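手つき

シュージェン・チウが採用されたのは、手つきがいいからだった。面接でそう言われた。部屋の机に輪ゴムの箱があり、面接官のケリー・セジウィックが「一本取ってみて」と言うので、一本取った。それだけで「いいですね」と言われ、翌週から来ることになった。前の職場では十二年かけて一度もほめられなかった手である。人生は輪ゴム一本で動くことがあるらしい。

会社はプルノウといって、川沿いの倉庫の二階にあった。仕事は、機械の手に動作を教えることだった。教えるといっても口では教えない。こちらが操縦桿を握り、機械の手がその通りに動き、動いた分が記録される。同じことをうまくやった記録が100本たまると、上の階の人たちがどこかへ持っていって、しばらくすると機械が一人でやるようになる。あるいは、ならない。ならなかった場合は、また100本である。

最初の課題は「床の上のものをつまむ」だった。

「何をつまむんですか」とシュージェンは訊いた。

「それは来週届きます」とケリーは言った。「今週は、つまみに行くところまで」

隣の席はオクタヴィアン・マリネスクという男で、この仕事の四年目だった。昔は歯科技工士をしていたという。操縦桿を握るときに小指を立てる癖があり、本人はそれを品格だと思っていたが、上の階からは苦情が来ていた。彼の教えた機械は、扉を開けるときに必ず一度、手首をくいっと返すのである。誰も頼んでいない動きだった。オクタヴィアンの前世が映っている、と同僚は言った。

「機械はこっちのやったことを全部覚えるんだ」と彼は言った。「迷ったのも、くしゃみしたのも。だから迷うな」

「くしゃみは」

「くしゃみは録り直し」

シュージェンは操縦席に着いた。画面には、手首の小さなカメラから見た世界が映っている。自分の手の代わりに黒い指が二本、前へ伸びている。握ると閉じ、ゆるめると開く。当たり前のことなのに、初めのうちは自分が閉じているのか、閉じさせられているのかわからなかった。昼に食堂で箸を持ったとき、画面がないのでうまくつかめず、煮豆を三つ落とした。

「それは職業病の初期だね」とオクタヴィアンはうれしそうに言った。「中期になると、家の冷蔵庫の前で十センチ手前に止まるようになる。安全距離だ」

「末期は」

「管理職」

二日目の午後、初めて叱られた。叱ったのはエカテリーナ・ポップである。上の階から階段を下りてくる唯一の人で、下りてくるときは必ず何かがおかしいときだった。

「チウさん、記録の最初にいつも少し下がりますね」

「下がっていますか」

「お辞儀みたいに」

言われて再生してみると、確かにそうだった。動き出す前に、機械の手が小さく下がり、それから前へ出る。シュージェンは仕事を始める前に頭を下げる人間だった。母がそうだったし、母の母もそうだった。頭を下げると手も下がる。手が下がると操縦桿が下がり、操縦桿が下がると、これから百年使われるかもしれない機械が床に会釈をする。

「やめられますか」

「やめます」

やめられなかった。頭を動かすまいとすると、肩が下がった。肩を固めると、今度は息を吐くときに手首が沈んだ。礼儀というものは体のどこかに必ず隠れていて、一か所をふさぐと別のところから出てくる。水漏れに似ていた。実家の風呂場がちょうどそうだった。

エカテリーナは三日続けて下りてきた。三日目には紙コップのお茶を二つ持っていた。

「上で話し合ったんですが」と彼女は言った。「お辞儀の部分は、切ればいいということになりました」

「切る」

「記録の頭を2秒、落とします。それで解決です」

こうしてシュージェンの一族の礼儀は、毎回きっかり2秒ずつ捨てられることになった。捨てるとわかると気が楽になり、お辞儀は前より丁寧になった。

翌週になっても、つまむものは届かなかった。スカークネスという町の業者に頼んだ箱が、途中のどこかで止まっているという話だった。ケリーは毎朝電話をかけ、毎朝「明日です」と言った。しかし日程表は先に進む。日程表には「床・つまむ・40本」と書いてあり、書いてある以上、40本は要るのだった。

「届くまで、あるつもりでやりましょう」とケリーは言った。

「あるつもりで」

「位置を決めて、近づいて、閉じる。ものがあってもなくても、動きとしては同じですから」

同じではない、とシュージェンは思った。ものがあれば指は途中で止まる。なければ止まらない。しかし給料は同じだったので、操縦桿を握った。

ないものをつまむのは、意外に疲れた。まず、何がないのかを決めなければならない。一本目は消しゴムがないことにした。二本目は角砂糖がないことにした。角砂糖は崩れやすいので、指をそっと閉じた。五本目あたりから凝りはじめ、祖母のなくした帯留めがないことにしたときは、見つけたうれしさで少し手が震えた。それも記録された。

オクタヴィアンは隣で画面をのぞき込み、「いまのは重そうだったな」と言った。

「文鎮です」

「閉じ方でわかる」

彼には本当にわかるらしかった。歯科技工士だった人は、何もないところの形を考えるのに慣れているのだという。昼休みを過ぎると、彼は賭けを持ちかけてきた。一本ごとに何がないのかを当てる。当たればシュージェンが飴を一つ出し、外れれば彼が出す。午後の終わりまでに飴は四回行き来し、結局はもとの引き出しに戻った。

夕方、ケリーが記録の確認に来て、一本を途中で止めた。三十一本目だった。

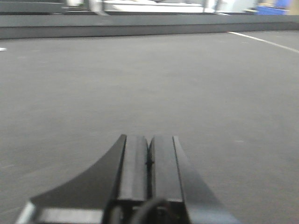 三十一本目、手首のカメラより。閉じる手前。

「これは」とケリーは画面に顔を寄せた。「完全には閉じていませんね」

「はい」

「隙間があります」

「はい」

「どうしてですか」

シュージェンは黙っていた。オクタヴィアンが椅子ごと寄ってきて、画面の二本の指をしばらく眺めた。指と指のあいだには、細い暗い筋が残っていた。向こうには灰色の床が広がり、床の先で白い線が斜めに走っている。

「輪ゴムだな」と彼は言った。

当たりだった。シュージェンは引き出しから飴を出した。

ケリーはまだ画面を見ていた。何か言おうとして、日程表を見て、やめた。そして用紙の「成否」の欄に、少し迷ってから丸をつけた。用紙には「迷い」の欄がなかったので、その迷いはどこにも残らなかった。

箱はその次の週に届いた。開けてみると、中身は階段の手すりに取り付ける金具だった。送り状の宛名はワンダムとあり、プルノウとはどこも似ていなかった。ケリーは電話をかけ、先方は「明日です」と言った。

それからひと月して、上の階から機械が一台、試しに下ろされてきた。シュージェンの40本で仕込んだものだという。エカテリーナも一緒に下りてきて、手すりのそばに立った。ケリーが始動の合図をした。

機械の手は、何もない床へまっすぐ進み、位置を定め、指を寄せ、閉じきる手前で静かに止まった。それからゆっくり持ち上げた。

「何を持ってるんだ」とオクタヴィアンが小声で訊いた。

「ちょっと待ってください」とシュージェンは言って、目を細めた。「たぶん、帯留めです」

エカテリーナは用紙に何か書き込んでいた。書き終えると、機械に向かってほんの少し頭を下げ、階段を上がっていった。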